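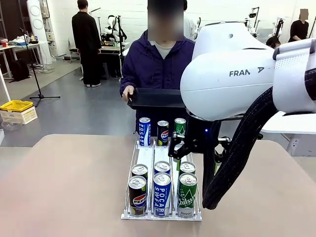 **Step 2. Run the restocking trial.** Start the Cowie policy once the rack is loaded and let it work at its own pace. Keep each drink to its own lane at the front, as with the Pepsi, Pocari Sweat and Chilsung here, so the score is easy to read!

> **Caution:** Stay behind the table while the arm is live.
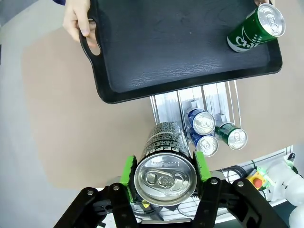

**Step 3. Log the grasp.** Save the wrist view for every pick; it's our favourite part of the method! Mark the grasp "upright" when both green pads hold the can with its lid up, like this Pepsi. Send odd ones to Mulugeta Nigatu.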